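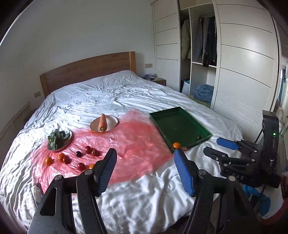
Merja Niskanen wrote in response to the previous entry that a machine for putting away groceries ought to be designed from the shelf backward, and that the fingers should be the last part to be settled. Her argument was that the shelf decides the reach, the reach decides the motors, and the motors decide how much hand the arm can carry.

The point is a fair one and has been given proper consideration. The Pernar build will nevertheless continue in its present order, with the hand first. Produce is the most varied material the finished machine will be expected to handle, and a hand that cannot close properly on a plum or a carrot would make the remaining work of little use. The arm itself is still a drawing and a box of motors under the desk.

For readers who have joined since the spring, the current stage concerns two hand-held grippers, one of them of the parallel-jaw type, black, with blue textured pads on the fingers. They are operated by a person. The purpose of the stage is to learn what the fingers must do before any motor is asked to do it, and to settle the pad, the opening and the angle of approach while changes remain inexpensive.

Tests are conducted in the bedroom, on the bed. The workbench was used at first and was found unsuitable. It is hard and level, and everything placed on it behaves better than it would in a shopping bag or a refrigerator drawer. A duvet gives way under the fingertips and tilts whatever is resting on it. A plastic sheet laid over the top keeps the bedding clean and adds a slippery surface to the trial. Plates and a shallow tray complete the arrangement. The household has accepted these terms on the condition that the room is returned to its ordinary use by evening.

The following observations have been recorded to date.

Mandarins present little difficulty. The skin has enough texture for the pads, and the fruit tolerates an uneven grip.

Tomatoes require more care. The temptation is to close the jaws until the fruit feels secure, and by then the pressure is already too high. The motorized version will need a firm limit on closing force, and the small tomatoes will have to set that limit.

Carrots are best approached across their length, near the thicker end. When held by the tip, they swing. Kavitha Chacko has suggested a shallow groove down the middle of each pad, and a pair has been cut for trial. The groove is six millimeters wide. It is an improvement for carrots and a slight disadvantage for anything smaller than a plum, and no decision has been made.

Leafy vegetables remain unresolved. The leaves fold under the fingers and the grip closes on air, or on one leaf, which then tears. The stem end offers a better hold, though it is seldom the end facing the operator. A second gripper may be used to steady the plate, but this should be regarded as a temporary measure. The final design provides for one arm only.

With respect to mechanical matters, the pivot screws loosened repeatedly during the first week. Prasert Ongart recommended a thread-locking compound, which was applied to both units, and the play in the linkages has been reduced to an acceptable level. The replacement pads ordered from Jastari arrived slightly too thick and were trimmed by hand with a utility knife. The result is serviceable, if not attractive.

The notes from these tests are kept in a single spreadsheet, which now stands at 1,298 rows. Many of the early rows are of limited value, as the closing distance was entered in inches on some evenings and in millimeters on others. Correcting them took most of a weekend. Anyone beginning a similar project is advised to choose one unit and write it at the top of the column.

The budget for the hand was set at $500 and has been exceeded by $28, entirely on screws and pads. The arm will be funded separately, and its purchase list has not been approved by the other adult in the house.

The next period of work will cover the wrist. Two designs are under review, one with a single tilting joint and one that also rotates. The rotating version would help considerably with the carrots. It also adds weight at the far end of the arm, and on that subject Merja's remarks about the shelf will certainly be taken up again. Her comment has been saved with the project papers, and measurements of the pantry shelf will be posted before the wrist is ordered.

Posted June 2020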